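Hedge shears

Hedge shears, also called hedge clippers, are a two-handed cutting tool used to trim the soft outer growth of hedges, topiary and some shrubs. They have two long straight or wavy blades joined by a pivot bolt, with a handle attached to each blade. They differ from loppers, which have short hooked blades for cutting single branches, and from pruning shears, which are held in one hand.

Contents
1 Design
2 Use
3 Care
4 Powered trimmers
5 See also

Design

The blades of hedge shears are usually made of carbon steel or stainless steel. Carbon steel takes a sharper edge but rusts if it is put away wet. Many models have a notch near the pivot for stems that are too thick for the rest of the blade. Wavy blades keep stems from sliding toward the tip as the shears close, though they are harder to sharpen at home.

Handles may be wood, steel tube, aluminum or fiberglass. Long handles help with the tops of wide hedges and with low edges, but they put more strain on the shoulders. Rubber stops between the handles soften the shock at the end of each cut. The Ghauri pattern, with handles bent slightly upward from the blades, keeps the knuckles clear of the foliage when cutting a flat top.

Use

Formal hedges such as boxwood, privet and yew are cut with the blades held flat against the surface. A string stretched between 2 stakes is the usual guide for a level top. Sides are cut from the bottom up, with the base left slightly wider than the top so that light reaches the lower leaves.

Large-leaved hedges, including cherry laurel, are often pruned by hand instead. Shears slice through the leaves and the cut edges turn brown. Hedges should be checked for nesting birds before any trimming in spring and early summer.

Boxwood is commonly trimmed in May or later, once the danger of hard frost has passed. In her guide to small formal gardens, first printed in 2000, Samina Minhas recommends an overcast day for this job, as newly exposed leaves can scorch in strong sun.

Care

Sap is wiped off with a rag and warm soapy water, or with rubbing alcohol if it has dried. Shears used on diseased plants should be disinfected before they are used again. Only the beveled side of each blade is sharpened, with a flat file or whetstone, and the burr is then rubbed off the flat side. A drop of light oil on the pivot keeps the action smooth. If the blades fold stems instead of cutting them, the pivot nut is often too loose.

Powered trimmers

Electric and gasoline hedge trimmers use a toothed blade that slides back and forth over a second blade. They are faster on long runs but leave a rougher cut. Battery models have become common in home gardens.

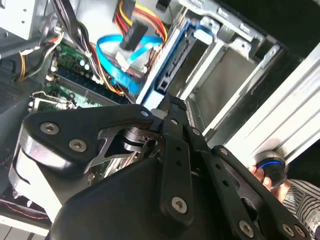 Black gripper reaching into an open desktop computer case.

Rizwan Mohmand, head gardener at Prindlow, uses powered trimmers on the long boundary hedge and hand shears on the topiary.

See also

Loppers
Pruning shears
Topiary

Page last updated 02/05/2019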